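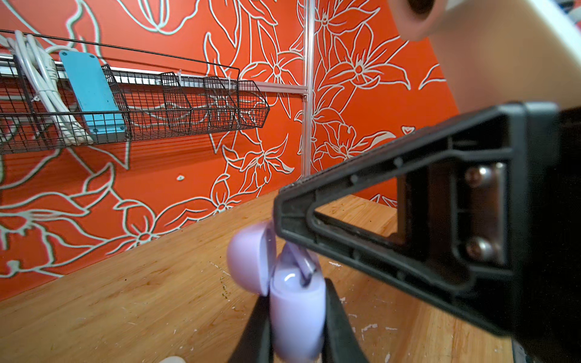
Why does one earbud stop charging when the other one is fine?

Most often there is dirt on the charging contacts, either in the well of the case or on the bud itself. Clean both sides with a dry cotton swab, seat the bud again and close the lid for a few minutes before checking the level.

Vodmont Support: Earbuds and Cases
2 min read

Ticket 1098
Opened by: Seo-ah Cheon
Product: Flaltora earbuds with charging case, lilac
Status: Closed

Reported problem
Left bud dead after a night in the case. Right bud full. Case shows a charge when plugged in. Customer has already tried a second cable and a different wall plug, with no change. Case has not been dropped or gotten wet as far as she knows.

Log

Entry 1. Asked customer to swap cables again and leave the case plugged in for an hour with the lid shut. Left bud still at zero. Right bud normal.

Entry 2. Asked whether the left bud sits flush. Customer says it sits a little higher than the right one and can be rocked with a fingertip. She replaced the ear tips last month with a larger size from Shetty.

Entry 3. Customer removed the larger tips and put the original ones back. Lid now closes without resistance. Left bud light came on, then went out after a few seconds.

Entry 4. Sent cleaning steps. Dry swab on the contacts in the case, dry swab on the contacts on the bud. No water, no metal tools. Customer reports gray residue on the swab from the left well and none from the right.

Entry 5. Left bud charging. At 37 percent when she wrote back. Asked her to reset the pair: both buds in, lid open, hold the button until the light blinks 3 times, then forget the earbuds on the phone and pair again.

Entry 6. Both buds full the next morning. Phone sees both.

Cause
Oversized tips kept the left bud off its contacts. Residue in the well made it worse.

Notes for next time
Ask about ear tips first. We went through two rounds of cables before it came up. If the light still goes out after cleaning, log it as a case fault and send the customer to the Wekcombe repair desk with the ticket number.

Related tickets
Case light stays on with the lid closed
Lid feels loose at the hinge
Right bud drops out on calls
Case won't wake up after long storage

Contact Vodmont Support | © Vodmont, November 2024 | Back to top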